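Mornness Bench Cell: Safety Checklist After Fault Stop
Cell: Kingate, two-arm tabletop station
Inspection date: Tue 19 May
Log entry: 813
Status: returned to service with conditions (see the end, please see the end)

Reason for inspection

The cell tripped to a protective stop during the combined dishes-and-rice task. The controller log gives the cause as "joint load, right arm," which narrows it down to one half of the machine. The left arm stopped a moment later, as it is supposed to when its neighbor stops. No injuries. One bowl was retired and one operator had to sweep.

Under the site rules any trip on load gets the full checklist before the cell runs another shift. Comments are the inspector's own and may be ignored by anyone willing to sign for the consequences.

Section A. Work surface and housekeeping

A1. Table clear of items not named in the task sheet: PASS
Rack, teal tray, clear container and black tray are all on the sheet. So are the snack wrappers, under "container contents," typed by somebody with a straight face.

A2. Loose material confined to its tray: FAIL
Rice on the table, rice between the arms, rice down by the base rail. The task sheet allows "minor spillage" and does not say what minor is. I would like it to say.

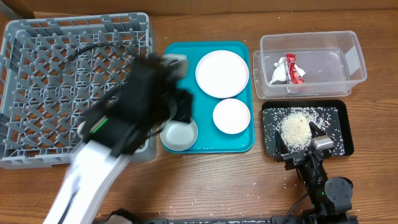

Item A2. Both arms over the work, grains outside the black tray.

A3. Floor around the cell swept: PASS on second attempt
First attempt was a broom leaning against the wall.

A4. Spill brush and pan at the station: FAIL
Brush present. Pan is on loan to the break room.

Section B. Right arm

B1. Gripper fingers free of debris: FAIL
Two grains lodged behind the left finger and one in the slide. Removed with a wooden pick. Do not use compressed air, which sends them further in. We have tested this more often than we meant to.

B2. Fingers close fully with no load: PASS after cleaning
Before cleaning they stopped short, and the controller read that as a very thin object, firmly held.

B3. Downward force limit set per task sheet: FAIL
This is your fault stop. The limit had been raised in October for a different job and never put back. With the old value the arm keeps pushing when the fingers reach the tray under the rice, and a tray on a solid table has nowhere to go. Limit reset, task rerun, no trip.

B4. Joint housing warm to the touch only: PASS

B5. Indicator light working: PASS

Section C. Left arm

C1. Cable slack adequate through full reach: PASS WITH COMMENT
Enough slack. Possibly too much. The loop travels over the rack when the arm goes to the back, and a loop over a set of upright pegs is a fishing trip. It did not snag in 24 cycles while I stood there, which proves that it behaves when watched.

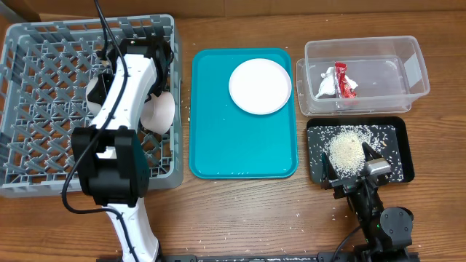 I have asked for a second cable clip on the upper link. The request went in under part number 209 in the Tsang catalog, and whoever picks it up should check the size first, as the last clip we ordered would have suited a garden hose.

C2. Cable jacket free of wear: PASS
Slight shine on the outer side of the bend. Look again next month.

C3. Speed limit over the rack matches the task sheet: FAIL
Sheet says slow. Program says normal. The bowl mentioned earlier was an opinion on which of the two was correct. Program changed.

C4. Arm releases before withdrawing: PASS

Section D. Mounting and guarding

D1. Base rail bolts at marked torque: PASS WITH COMMENT
All bolts at the mark. One had no paint stripe, so there was no way to tell by eye if it had moved. Striped now.

D2. Rail free of loose material: FAIL
See A2. Rice under a rail does no harm until somebody has to lift the rail.

D3. Minimum distance between arms enforced in software: PASS
The two programs run separately, and I wanted to see the limit hold while both were busy, each arm at its own end of the table and neither taking any notice of the other.

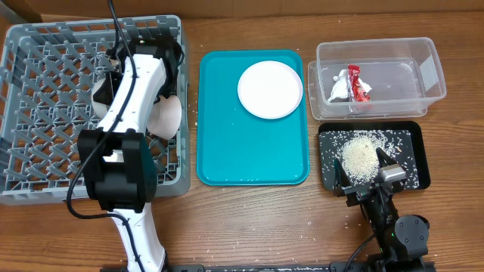
It held. I then moved the right arm's target toward the center on purpose, and the controller refused with error 1958, "shared zone." Good. The same error text appears when the network cable is unplugged. Less good. Reported to Aritz, who supply the controller.

D4. Emergency stop within reach of operator: PASS
D5. Emergency stop not used as a coat hook: PASS, coat removed

Conditions for return to service

1. Force limit on the right arm to be checked at the start of each shift and initialed.
2. Table brushed down between runs. The whole table, including the part behind the container.
3. Cable clip fitted within two weeks, or the left arm stays at slow speed everywhere.
4. Task sheet to define "minor spillage." I will accept a number, a weight or a drawing.
5. Pan returned from the break room, washed.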